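Honska twin-arm bench kit: acceptance inspection before purchase
Site: Windum test room, February

1. Base plates. Both arms fixed to the front rail. Bolts checked by hand. Pass.
Comment: the supplier's sheet gives no tightening figure. Cozma to provide one.

2. Cables. Each arm to move through its full reach without pulling. Pass, with remark.
Comment: the purple cables hang in loops below the rail. Clips are requested – the kit includes none.

3. Gripping. Tableware set, 18 lifts per arm. Pass.
Comment: the plate is taken by its rim.
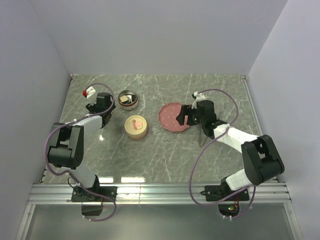 Līga Rebane asked that item 3 be left open until the lifts had been repeated with a load of 500 g, as the quotation promises 700 g and the trial had used only light pieces. The request was accepted.

4. Stop button. Both arms to halt when pressed. Pass.
Comment: restart took 6 seconds.

5. Exposed electronics. Fail.
Comment: the circuit board under the right base has no cover. One must be fitted before the kit is accepted.

Result: held over, pending items 3 and 5.
Inspected by: Neusa Tavares
Countersigned: Nivaldo Portela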